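Re: [commuters] Winter parking at the Tirnodance lot

March 15, 2021

Sorry for the slow reply, typing this between two meetings so it's going to be choppy. Quoting the message from last week so people who just joined can follow.

> Hi all,
> Has anyone heard what's going on with the covered racks at Tirnodance?
> The sign on the gate still says "closed until November" and that is
> obviously the November that already went by. I ride in from the Juška
> Street side and have been locking to the fence for weeks now. Security
> put a tag on my bike Thursday. Second one. The tag says "move or be
> moved" and gives no phone number.
>
> Also is the key card from the old cage going to work in the new one, or
> do we all have to sign up again? I paid a deposit on mine and would
> like it back if the card is dead.
>
> And please tell me the new racks are not the wave kind.

OK. What I know so far, in no order.

Racks are open as of this morning. East door only. The west door has a chain on it and will keep having a chain on it until the drain outside gets fixed, don't ask me when. If you come in off Juška Street go past the loading dock and turn left at the dumpsters. There's a curb cut, it's narrow, take it slow with a trailer.

Not the wave kind! Staple racks, bolted to the slab, spaced wide enough that you can get a basket bike in next to another basket bike. I tried it with my own and didn't hook anyone's brake cable, first time ever in that building. There are 196 spaces on the ground level. The double-deck part upstairs isn't open and I haven't seen a plan that says when. The 611 number that was going around on the list is from the first drawing and it included the scooter area, so please stop quoting it to the building people, it only annoys them.

Cards. Old cards do NOT work. Different reader, made by Catix, the old one was something else. You go to the front desk with the dead card and they swap it, takes a minute. Deposit carries over. If you'd rather have the deposit back they need the original reciept, and yes I know, I don't have mine either. They did say they'd look people up by card number if the number is still readable. Mine was rubbed off completely.

Code for the pump closet is 887 and then the star key. Please don't post it on the door again. Somebody taped it up last time and the good pump walked off within days. New pump is chained to the wall, hose is short, so park your valve at the bottom.

Tags on the fence bikes: I called. Security will leave everything alone through the end of the month, after that they cut locks. Bikes go to the basement cage for four weeks and then to Ikico, the repair place on the corner, who will strip them or fix them up. If you have a tag and can't move the bike yet, write to the desk, with color and where it's locked. They were pretty reasonable on the phone, to be fair.

Still open, if anybody wants to take one of these on:

-- lighting at the east door. One fixture, and it's pointed at the wall
-- the ramp gets slick. Asked for grit tape, got a "we'll look into it"
-- e-bike charging. There are outlets, they're dead, might be just a breaker
-- long cargo bikes. The end spot fits one but people keep putting regular bikes there

I would really like someone else to do the lighting one, I have written that email four times and I think they filter me now.

Also the ride on Saturday is still on unless it's pouring. Meet at the east door so everyone learns where it is. Easy pace, out along the river path as far as the second bridge and back, flat the whole way. Bring a light anyway.

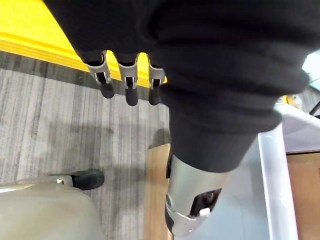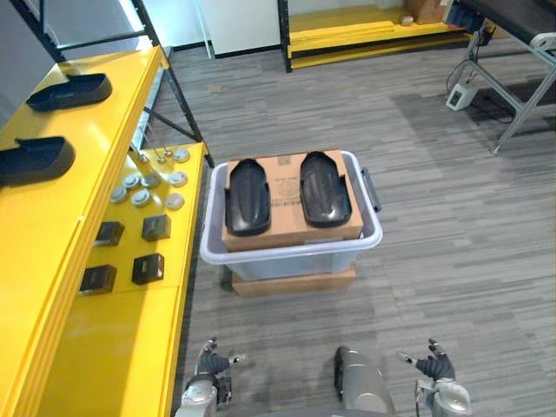
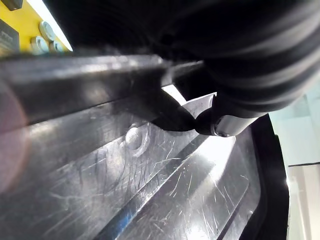 Can I leave my bike in the new racks overnight?

Up to three nights in a row is fine, as long as it's locked to a staple and your card number is on the frame sticker. Longer than that, tell the desk first or it gets tagged like the fence ones. Stickers are at the desk, free.

OK running, more when I hear back on the drain.

_______
You are receiving this because you signed up for the commuters digest. Change to weekly or unsubscribe at any time.
This archive uses cookies to remember your reading settings. Accept / Manage
Contact the list owner | Copyright 2021 Tirnodance Commuters List | Back to top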